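4.2 Asking price cuts and time on market

The second half of the sample is less clean. Of the 217 listings we followed in Lindthorpe, 60 had at least one cut to the asking price before going under contract. Most of the cuts came early, in the first month, and most were small. Large late cuts are rare but they pull the mean a lot, so medians from here on.

Condos behave differently from houses. A condo seller in Postwood who cuts once usually cuts again. House sellers on the Lyimo side tend to cut once and wait, or pull the listing and come back in October with a new agent and a new number. We count a relisting as the same listing if the gap is under 50 days. Oravec and Magesa, in their earlier work on the Druvurura condo blocks, used a shorter gap, so their times on market are lower than ours and the two should not be compared directly. We reran with their rule. Same sign, weaker effect.

Why cut at all? Three agents gave us more or less the same answer – the first price is the seller's, the second is the agent's. That fits the pattern in the data but it's three agents. Kioko coded the interview notes and Mfinanga checked them; disagreements were settled by talking it over, no formal score.

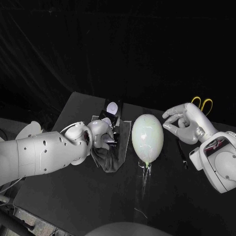
Figure 7. Cloth handling on a table.

One problem is hidden concessions. A seller may hold the asking price and pay closing costs instead, or throw in the parking space. None of this shows up in the listing record. Contract prices would catch part of it, closing statements would catch the rest, but we only have teh first of these and not for every sale. So the share of sellers giving ground is a lower bound. Probably a low one for new condos, where developers hate to be seen cutting and would much sooner pay a year of fees.

Second problem, the top end. Too few sales. Expensive houses sit for a long time and then sell in a week, and one sale can move the whole quarter. We tried dropping the top price band and the condo result holds. The house result gets smaller and is no longer significant at the usual level. We report both versions and lean on neither for the top band.

Mortgage rates are in the model as a monthly average. Crude, but weekly rates made no diffrence to the coefficients that matter. Property tax changes are handled with a dummy for listings that were live when the new bills went out. Mfaume suggested splitting this by owner-occupied and rented units – good idea, but occupancy is missing for too many of the older condos. Left for later work.

The next section takes the same listings and looks at who bought them.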